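Tuesday, late morning. Clearing-up task, second sitting.

Mirjana had the Tovero going before I'd even got my coat off, bless her, so we were well into the dustpan set by ten. I'd been a bit worried about the folding screen (the old background gave us so much clutter in the head view) but I do like the brown curtains, and the teal table top is very easy on the eyes when you're scrubbing through clips all afternoon. We agreed to keep both until the end of September, whatever Georgiou says about wanting more variety. He can have his variety in October! 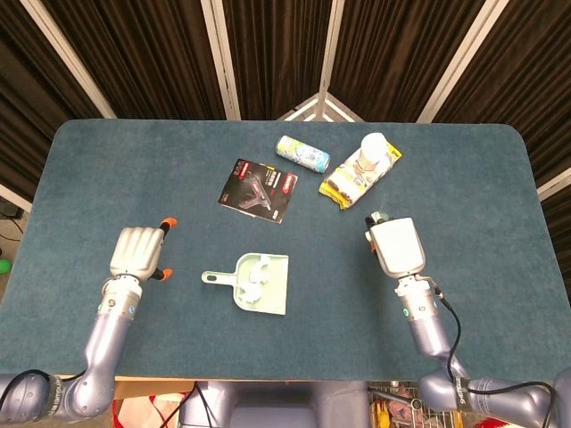 Anyway, the plan is still 40 episodes per layout and then a reshuffle, with the dustpan staying somewhere between the arms and everything else allowed to wander. The hand on the left and the gripper on the right really do want different habits from the person driving, and I found myself sulking whenever I had to swap my thinking over. Mirjana says it passes after an hour or so. We're at 3,469 episodes all told, of which 1,024 are this task, and I'd dearly love to see 2,000 before we retrain.

Notes to self: label the left and right wrist streams properly this time, ask Wellport about the spare fingertips, and write down which start pose we used, as I spent half of yesterday guessing. Back to it after lunch, Mirjana driving first.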